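Buy the Boring Stuff First

When Manuela D'Amico got the go-ahead to bring robots into Hurkemach, the linen and workwear service she runs in Ormsby, she did what most of us would do. She opened a browser and looked at arms. Big ones, little ones, ones on wheels! She had a favorite picked out by lunch on Monday.

Then she called Thomas Caputo, who plans equipment purchases for small shops at Stodeo, and he asked her how she was going to teach it to pick up a rag.

"I had a line for the robot and a line for shipping," she says, laughing. "That was the budget."

Her second draft has 11 lines, and it's a much better read. The arm is still in there, but it has moved down the page. At the top are the things the project needs in its first months: hand-held grippers for recording how people handle cloth, storage for all that footage, spare fingers, and paid hours for the staff doing the handling. That last one is the line Caputo sees left out most often, and he would like it printed in bold.

Cloth is a wonderful, maddening thing to start with. A box has corners and keeps them. A towel has a new shape every time you touch it, so you want a great many examples of hands doing the job well, in ordinary rooms, under ordinary lights. D'Amico budgeted for 1000 recorded picks before anyone signs for an arm.

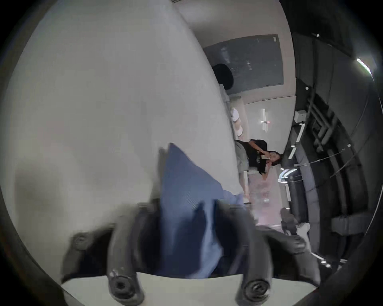 What I love about this way of buying is how much you learn while the sums are still small. Hurkemach started with 2 grippers and planned to add more in April. By then D'Amico knew that fingers wear, that a spare set belongs in the same drawer as the chargers, and that her folders wanted shorter sessions (the grip gets tiring faster than you'd guess). She changed the plan three times and it hardly cost her a thing.

Caputo's advice on quotes is just as down-to-earth. Ask every seller to price the fingers separately. Ask how long a replacement takes to arrive, and get the answer in writing. Ask whether the gripper your people are holding matches the one that will go on the arm, and if it doesn't, ask who pays for the adapter. Virance, the third firm D'Amico talked to, answered all of it in one page, and that page went straight into her folder.

She has set aside money for 4 days of floor work too, mostly power outlets and moving a sorting table. The arm itself is penciled in for the fall. She still has that first browser tab open, and she's pretty sure she'll end up buying a smaller model.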